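A Box for Every Small Thing
1/21/19

I bought my first hair clipper in October, after I had paid a barber near the station 30 euros for a cut I did not like. The clipper came in a box with a molded tray, and I remember that I opened it slowly, as one opens chocolates. Each part had its own bed. Then I cut my hair, badly, and threw the box away the same evening.

It was a mistake. For the next months the combs lived in a drawer together with batteries and old keys. The little brush I have never found again.

People who sell these kits know that most of us do what I did. At Tevel, a small shop that repairs and resells clippers, they keep 200 empty boxes on the shelves behind the counter, sorted by size. A clipper that returns in its own box, with all the parts, is sold there for 89 euros. The same clipper in a plastic bag stays for weeks and then goes for much less.

A good box is a simple thing. It has a lid that folds back and stays out of your way, and a tray where the clipper lies in one place and the small accessories in others.
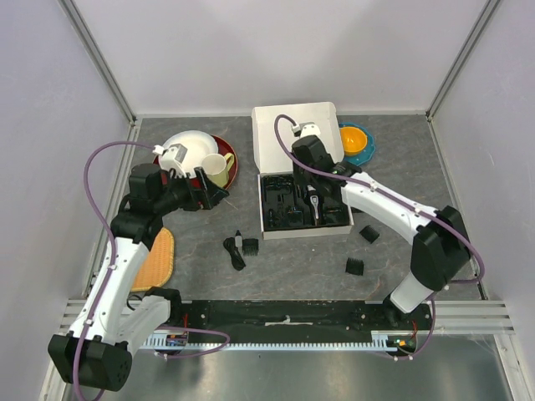 How to put it all back

Begin with the clipper, as it is the heaviest part. Brush the hair from the blade and let it lie in its own hollow with no force. If you must push, it is probably turned the wrong way.

The cord comes next, if your model has one. Make wide loops, never tight ones around the body of the machine. At Tevel they told me that a tight cord is the most common repair they do.

The combs go in by size, and the oil bottle should be closed well and wrapped in a bit of paper. Mine leaked once on a white towel, which I still have.

Where to keep the box

I keep mine on the upper shelf of the wardrobe, away from the steam of the bathroom.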